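Accueil Dossiers Matériel Essais Entretiens Abonnement
Temps de lecture : 6 min

Prinik, ou la cellule robotisée livrée d'abord en simulation

Prinik se vend par abonnement. Le client reçoit un environnement de simulation, un jeu de politiques de préhension préentraînées et, s'il va jusqu'au bout, un contrôleur à brancher sur son propre bras. L'éditeur, Cernness, vise les petits laboratoires et les intégrateurs qui n'ont pas d'équipe dédiée à l'apprentissage. Itzel Villalobos dirige le développement de l'offre. Reece Entwistle s'occupe des déploiements chez les clients. L'entretien s'est tenu un dimanche, seul créneau commun aux deux agendas, dans les bureaux de Cellville.

La première question portait sur le découpage commercial. Pourquoi facturer la simulation séparément du contrôleur ? « Parce que les deux ne s'adressent pas toujours aux mêmes personnes, répond Itzel Villalobos. Un bureau d'études veut savoir si la tâche est faisable avant d'acheter un bras. Il prend le simulateur, il place sa pièce, il lance les essais. S'il s'arrête là, il a payé un mois. »

L'abonnement au simulateur est fixé à 237 euros par mois et par poste. Le contrôleur, avec sa licence d'exécution, coûte 3830 euros à l'achat. Les mises à jour des politiques sont comprises tant que l'abonnement reste actif. Après résiliation, la dernière version installée continue de tourner, sans correctifs.

Sur le contenu technique, nos interlocuteurs sont plus diserts. Le simulateur fournit 13 modèles de tâches : saisie verticale, dépose, insertion, retrait de bouchon, tri, et des variantes des mêmes. Chaque modèle se compose d'un plan de travail, d'un bras monté sur un socle, d'un effecteur et d'un ou plusieurs objets paramétrables. L'utilisateur remplace l'objet par son propre fichier de géométrie et renseigne la masse, le frottement et les tolérances de pose. « Le frottement est le paramètre que tout le monde remplit mal, observe Reece Entwistle. On met une valeur trouvée dans une table, pour un couple de matériaux qui n'est pas le bon. Nous préférons une plage. La politique est alors entraînée sur toute la plage, elle est un peu plus lente et beaucoup moins fragile. »

La randomisation s'applique aussi à l'éclairage, au bruit du capteur et à la distorsion optique. Par défaut, chaque tâche est jouée sur 200 variantes avant la production d'un rapport. Celui-ci donne le taux de réussite, la répartition des échecs par phase (approche, fermeture, levée, dépose) et les efforts maximaux à la pince. Il n'indique pas de durée de cycle garantie. Interrogée sur cette absence, Itzel Villalobos assume : « Le temps de cycle dépend du bras du client, de son contrôleur bas niveau et de ses limites de sécurité. Nous donnons une durée simulée, étiquetée comme telle. Quelqu'un qui veut un engagement doit passer par une phase de mesure sur site. »

Cette phase de mesure constitue le troisième volet de l'offre, facturé sur devis. Un technicien relève la position du socle, étalonne la caméra et compare quelques dizaines de trajectoires réelles aux trajectoires simulées. L'écart est ensuite réinjecté dans le modèle. Greenwood, un sous-traitant en conditionnement, a suivi ce parcours complet. Le principal défaut relevé chez lui tenait à la flexion du plan de travail, absente du modèle de départ. Elle a été ajoutée comme paramètre en avril, et tous les abonnés y ont désormais accès.

Reste la question des bras compatibles. La liste est courte et le restera, selon Reece Entwistle. « Nous demandons une interface de commande en position à fréquence fixe et un retour d'état horodaté. Beaucoup de bras d'entrée de gamme n'ont pas le second. On peut bricoler, mais le bricolage finit dans nos tickets de support. » Les pinces à deux doigts sont prises en charge sans développement particulier. Les ventouses le sont à titre expérimental, les mains à plusieurs doigts ne le sont pas.

Nous avons demandé à suivre un épisode de saisie verticale. La pièce, une partie cylindrique orange posée sur une embase sombre en forme de disque, se tient debout sur le plateau. La pince, doigts largement ouverts, se présente par le dessus. 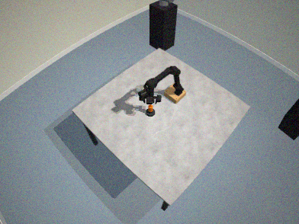
Imogen Haslam estime pour sa part que l'approche verticale est le cas facile, et qu'un acheteur devrait exiger le rapport d'échecs sur les approches inclinées avant de signer quoi que ce soit. Elle ajoute que les pièces à embase large posent une difficulté propre, la hauteur de fermeture des doigts devant rester au-dessus du disque avec une marge que la simulation a tendance à sous-estimer.

Itzel Villalobos ne conteste pas le second point. « La marge par défaut est réglable, et elle est trop faible pour certaines pinces. Nous allons la relever. » Sur les approches inclinées, elle renvoie à la documentation : trois modèles de tâches les couvrent, avec un taux de réussite inférieur, publié dans les notes de version.

Une version hébergée est à l'étude. Le simulateur tourne aujourd'hui en local et réclame une carte graphique récente, ce qui exclut une partie des postes de bureau. Anju Bisht, chargée des essais chez Cernness, évalue actuellement la latence de l'interface à distance. Aucune date n'est annoncée. Le format des fichiers de tâche ne changera pas, et les projets créés en local pourront être importés tels quels.

Le contrat est mensuel, sans engagement minimal pour le simulateur. Le contrôleur est garanti deux ans, retour atelier, frais de port à la charge du client.

Propos recueillis par Roman Wilczyńska

Ce site utilise des cookies à des fins de mesure d'audience. Accepter Refuser Paramétrer
Recevez nos entretiens par courriel. S'inscrire à la lettre d'information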